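Zinia Campaign Yard Sign Kit, Model 258

Home > Campaign Supplies > Yard Signs > Kits

In stock. Ships from our Endport warehouse.

You have filed your papers, your cousin has agreed to be your manager, and your opponent already has a sign on every corner between the bank and the feed store. Welcome to local politics. The Zinia 258 kit is built for town council, school board and county races, where the budget is small and the lawns are large.

What comes in the kit
191 two-sided signs, printed with your name as you spell it on the order form
A wire stake for each sign
3 oversized road signs for people driving too fast to read the others
A canvasser's map folder
Spare stakes and a bag of clips

Printing
Two ink colors are included. Red and blue remain popular, to nobody's surprise. Slogans are limited to five words, a rule we brought in last June after a candidate for water commissioner sent us a paragraph on sewer bonds. Proofs come by email and must be approved before we print. Please read yours. Taras Melnychuk in our print room checks for crooked margins, but he has no way of knowing whether you meant "Plurdale First" or "Plurdale Fist."

Disclosure line
Most places require a "paid for by" line. We leave room for it at the bottom of every sign and will print what you send us. We are a sign company - your election office is the one to ask about wording. 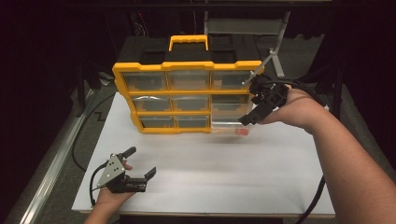
Larger orders
Kits can be combined for races covering more than one town. Orders over 900 signs go by freight, so have someone on hand to meet the truck. Call and ask for Feven Gashaw, who handles freight and is patient with first-time candidates.

Returns
Unused stakes may be returned in the original carton. Printed signs may not, whatever happened on election night.

Customer comments
"Held up in the wind. I lost, but the signs looked good." - Oksana Nazarenko
"Stakes are stiffer than the Polishchuk ones. Wear gloves." - Radymyr Vasylenko

Page updated February 5, 2022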